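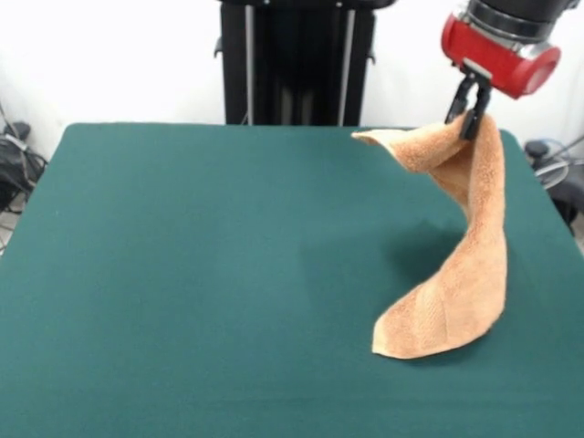

Flarkeo soft-goods finger set and care kit

For two-finger grippers on bench-mounted arms. Sold as a set or as spare parts.

Towels are the worst thing you can ask a gripper to hold. They shed, they twist under their own weight, and a bunched corner is never the same thickness twice. The Flarkeo set was made for shops that hang terry cloth off a robot by the corner all day and would like it to stay hung. It won't make your arm any smarter. It does give you fingertips you can clean and a sensible way to change them.

What's in the kit

2 slim black fingers with replaceable inner pads
4 spare pads
4 mounting screws, plus the hex key you will lose
1 lint brush, stiff
1 card of instructions, written by Yannick Baudry at our Onomcombe workshop and shortened by everyone else

Fitting

Park the arm with the wrist at a comfortable height over the table and switch it to hold. Take the old fingers off one at a time. If you take both off together you'll put them back mirrored, and you will blame us. Start all the screws by hand before tightening any of them. Close the gripper on nothing, look for daylight between the pads, then close it on one layer of cloth and pull. A slow, grudging slide means the force is close. If the cloth leaves at once, go up a step. If it comes away with a bite mark, go down two.

Table covering

Use something matte and plain, in a color your towels aren't. Dark green is what we sell most of, sized to wrap over the rim so the corners don't snag. Vacuum it. Wiping just moves the fluff to the other side.

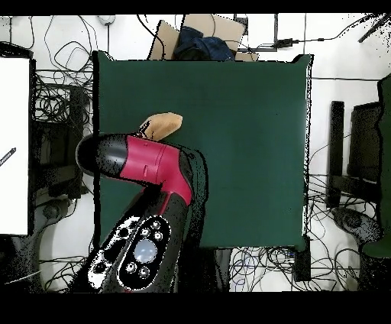

Looking after the wrist and the button panel

Lint travels up. Once a week, brush the fingers first, then the mounting block, then the joint housings, working toward the base. Any slot in a cover collects fuzz, and a dry brush gets it out. Please don't use compressed air, which sends it further in to wait for you.

Buttons on the arm get pressed by whoever leans over to rescue a towel. Wipe the panel with a barely damp cloth while the power is off. With the power on, cleaning the panel counts as operating the robot.

Cables get their own line on the card: leave slack for the full reach of the last joint, and keep the rest on the floor away from chair wheels. Ours has been tidied several times. It doesn't last.

When to change the pads

Change them when the surface looks shiny or when towels start turning in the grip. In our own cell that works out at 3 months of daily use. The Hirano pad is softer and grips thin cloth better, but wears sooner. The Vomance pad is firmer and suits heavy terry. Mixing one of each is possible and we've stopped arguing with people who do it.

Ordering

Tell us the make of your gripper and the spacing of the finger screws. Measure the spacing; the manual is sometimes optimistic. Finger sets ship from Onomcombe assembled, pads ship flat. The next batch of Hirano pads is due in February.

Page last updated Wednesday, November 25, 2020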